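스키소라(Skisora) 맵 에디터 자주 묻는 질문

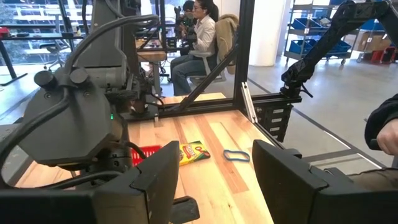 로봇 팔과 검은색 그리퍼. 두 손가락 사이로 작업면이 보인다.

이 페이지는 스키소라에서 자기 맵을 만들고 공개하려는 분들을 위한 것입니다. 게임 자체의 설치 문제는 설치 안내 페이지를 먼저 읽어 주십시오.

맵 에디터는 따로 사야 합니까?
아닙니다. 본편을 가지고 계시면 메인 메뉴의 '만들기'에서 바로 열 수 있습니다. 다만 튜토리얼의 두 번째 장까지 끝내야 이 메뉴가 나타납니다.

부품은 몇 개나 있습니까?
지금은 거의 1,150개의 부품이 들어 있습니다. 색만 다른 부품도 따로 계산한 숫자입니다. 아티아(Atia) 확장팩의 부품은 여기에 포함되지 않습니다.

확장팩 부품을 쓴 맵을 확장팩이 없는 사람도 할 수 있습니까?
네, 플레이는 할 수 있습니다. 그러나 그 맵을 복사해서 고치는 것은 할 수 없습니다. 복사를 시도하면 필요한 확장팩의 이름이 화면에 나옵니다.

친구와 같이 만들 수 있습니까?
온라인에서는 최대 6명이 한 맵에 들어올 수 있고, 한 기기에서는 2명까지 가능합니다. 방을 연 사람이 나가면 다른 사람들도 편집을 계속할 수 없으므로, 나가기 전에 서로 알려 주시기 바랍니다. 저장 파일은 방을 연 사람의 기기에만 남습니다.

공개 버튼이 회색이고 눌러지지 않습니다.
다음을 확인해 주십시오.
맵에 시작 지점과 도착 지점이 모두 있습니까?
제작자 본인이 그 맵을 한 번 끝까지 깼습니까? 편집을 조금이라도 하면 다시 깨야 합니다.
맵 제목이 비어 있지 않습니까?
세 가지가 다 맞는데도 안 되면 게임을 완전히 종료하고 다시 시작해 보십시오. 절전 모드에서 돌아온 뒤에 로그인이 풀려 있는 경우가 있습니다.

씨멈(Cimum) 서버에 올린 옛날 맵은 어떻게 됩니까?
씨멈 서버는 6월에 읽기 전용으로 바뀌었습니다. 맵을 내려받는 것은 계속 가능하지만 새로 올리거나 수정할 수 없습니다. 새 서버로 옮기고 싶은 맵은 '내 맵' 목록에서 선택한 다음 '옮기기'를 누르십시오. '좋아요' 수는 함께 옮겨지고 댓글은 옮겨지지 않습니다.

옮긴 맵에서 점프 거리가 달라졌습니다.
물리 계산 방식이 바뀐 결과입니다. 맵 설정의 '호환' 항목에서 '이전 물리'를 선택하면 예전과 같은 거리로 뜁니다. 이 설정을 바꾼 후에도 맵을 다시 한 번 깨야 공개할 수 있습니다.

제 맵이 검색에서 사라졌습니다.
신고가 들어온 맵은 확인이 끝날 때까지 검색에 나오지 않습니다. 맵 코드를 직접 입력하면 그동안에도 플레이할 수 있습니다. 결과는 게임 안의 우편함으로 보내 드립니다.

제가 만든 음악을 넣어도 됩니까?
현재 버전에서는 외부 음악 파일을 넣을 수 없습니다. 에디터에 있는 음표 부품으로 멜로디를 만드는 것은 가능합니다. 그런데 다른 사람의 유명한 곡을 그대로 옮긴 맵은 공개가 거절될 수 있습니다.

방송이나 영상에 제 맵을 사용해도 됩니까?
네, 따로 허락을 받지 않으셔도 됩니다. 다른 사람의 맵을 소개할 때는 맵 코드와 제작자 이름을 같이 적어 주시기를 부탁드립니다.

다른 질문은 어디에 보내야 합니까?
게임 안의 '설정 > 도움말 > 문의하기'를 이용해 주십시오. 맵에 관한 문의라면 맵 코드와 사용하시는 기기의 종류를 꼭 써 주십시오. 답변은 스와이(Swai) 고객지원 팀이 한국어와 영어로 드립니다.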